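Orov Worktop, White

The Orov is a freestanding work table for packing rooms, hobby rooms and small test areas. Jurka sells it as a flat-packed kit with a top, a steel underframe, four legs and a bag of hardware. Two people can put it together with the hex key in the bag and a 13 mm wrench, which you will need to supply.

The top has a smooth finish that wipes down with a damp cloth and mild dish soap. Do not use scouring pads or acetone. Ink and coffee come off if you get to them the same day. Older stains may leave a shadow, and on white it will show.

The rated load is 300 pounds, spread evenly. If you plan to set something heavy in one spot, place it over the crossbar and order the Isaksson brace kit, which bolts to the same points on the underframe. The brace kit is also worth having if the table will stand on a wood floor with some give in it.

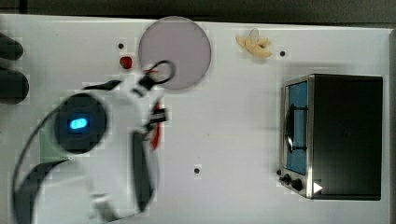

White top from overhead, in use.

Legs adjust in height by 5 inches. Each leg has a leveling foot with a threaded stem, and the stem should never be backed out past the red line. Casters are sold separately — order the locking type if anyone will be cutting or pressing on the table. With casters fitted, the load rating drops and the brace kit is required.

The top can be ordered plain or drilled. Drilling is done before finishing, so the edges of the holes are sealed, and we need a sketch with measurements from the front left corner. Holes you drill yourself should be sealed the same day with clear varnish. Drilled tops are made to order and cannot be returned.

Tudix drawer units fit under the Orov on either side. The older Tudix units with the rounded handle do not fit without a spacer — ask before you order.

Kits ship in 2 cartons, which may arrive on different days. Check the corners of the top before you sign for it. Delivery is to the curb unless you choose inside delivery at checkout. The warranty covers the underframe and legs for five years and the top for two.

Last updated: Nov 16, 2018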